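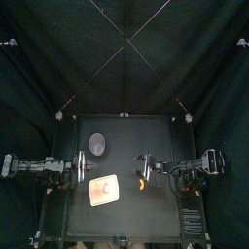

Dark fabric curtains enclosing a black tabletop on three sides

Dark drapery is a general term for black or near-black textiles hung to absorb light, hide what lies behind them or mark off part of a room. It is used in theatres, photographic studios, exhibition halls, laboratories and homes. The term covers both light-absorbing cloth, which reduces reflection from its own surface, and blackout cloth, which stops light passing through. A single fabric may do both jobs, but many do only one of them well.

Terminology

Usage varies between trades. In theatre the word "blacks" refers to any set of black stage drapes, including legs, borders and tabs. Photographers more often speak of a backdrop or a flag, the latter being a small panel placed to keep light off part of a subject. In home furnishing, "blackout" describes the opacity of a curtain or lining and says nothing about its colour, and white blackout lining is common. Suppliers sometimes use "dimout" or "room darkening" for cloth that lets a small amount of light through. The boundary between these grades is not fixed and one maker's dimout may be denser than another's blackout.

Materials

Wool serge was the usual cloth for stage masking in Britain and much of the Commonwealth for most of the twentieth century. It has a matte surface, hangs well and is naturally slow to burn. Bolton twill, a brushed cotton, is a cheaper substitute. It is lighter than serge, fades sooner and picks up lint.

Cotton velour and velvet have a raised pile which traps light between the fibres. The direction of the pile affects how dark the cloth looks. Panels in a set are cut with the pile running the same way, as otherwise neighbouring panels will appear to be different shades under the same lamp. Whether the pile should run up or down is a matter of local habit.

Commando cloth and duvetyne are napped cotton fabrics used widely in North American film work. Polyester versions resist creasing and can be machine washed, though some have a slight sheen under strong side light. Cheap polyester sheeting is often sold as backdrop material and may show shiny fold lines.

Coated fabrics carry one or more layers of acrylic foam on the back. In a three-pass fabric, a white layer is followed by a black one and then by a second white one. The black layer blocks the light and the outer layer gives the back of the curtain a neutral appearance from the street. Coatings can crack along hard folds, leaving pinholes.

Weight

Weight is stated in grams per square metre in Australia and in Canada, although ounces per yard persist in the Canadian film trade. Cloth near 80 grams per square metre is suitable for covers and temporary screens. Material of 200 grams and upward is more usual for hanging panels. Heavy velours may be more than double that figure. A heavier cloth hangs straighter but requires stronger track and is more tiring to rig.

Construction

A plain stage drape has a webbed top hem fitted with eyelets and ties, side hems, and a bottom hem containing either a chain or a pocket for a pipe. Fullness is the extra width gathered into the heading. A drape with 50 per cent fullness uses half as much cloth again as its finished width. Drapes meant only to absorb light may be hung flat, but folds help by creating shaded recesses and by disguising seams.

Seams normally run vertically. A horizontal seam catches light from above and tends to pucker with the weight of the cloth below it. Joins between separate panels are overlapped, with hook-and-loop tape added where a gap would matter.

Enclosures

Drapery can be arranged as an enclosure on two, three or four sides, with or without a cloth roof. Three-sided forms are common for work at a table, as the open side gives access. Roofs may be flat or pitched. A flat roof of any width sags in the middle unless it is supported by cross wires or poles, and a pitched one keeps its shape with less tension. Cloth is held to its supports by ties, clips, spring clamps or sleeves sewn into the edge.

Fully closed enclosures need ventilation. Light traps, made from two overlapping curtains with a short passage between them, allow people or air to pass without admitting direct light. The same arrangement is found at the doors of darkrooms and of some museum galleries.

Uses

In theatre, dark drapes mask the wings and the fly space and can form a complete set by themselves. Museums use them to divide rooms and to limit the exposure of paper and textiles. Optical laboratories hang them to control stray reflections, usually with fabrics that shed few fibres. Observatories and planetariums line entrances with them. Domestic use is mostly in bedrooms, where they also reduce draughts and, to a small degree, noise.

The Barnerent hall at Eltuvmont is fitted with 27 drapes of wool serge supplied by Schouten, in a layout that allows the main floor to be divided into five bays. The side drapes were replaced in March with a polyester cloth sold under the name Bedum, and the serge was kept for the stage.

Fire safety

Cloth hung in public buildings is generally required to resist ignition. Inherently flame-retardant fabrics are made from modified fibres and keep this property after washing. Treated fabrics are sprayed or dipped with a retardant salt, which washes out with water and may need to be reapplied. Salt treatments can leave pale marks on black cotton, particularly in humid rooms. Standards and test methods differ between Australia and Canada, and a certificate issued for one may not be accepted in the other.

Care and storage

Dust is the main cause of greying. Drapes are brushed or vacuumed with the pile while hanging. Wool and most velours are dry cleaned. Coated fabrics are wiped with a damp cloth and should not be tumble dried. For storage, velour is folded with the pile inward and kept in canvas bags or hampers, as plastic can trap moisture. Older black dyes shift toward brown or green with long exposure to daylight.

See also

Curtain
Light trap
Stage masking
Velour

Last revised 2026-07-19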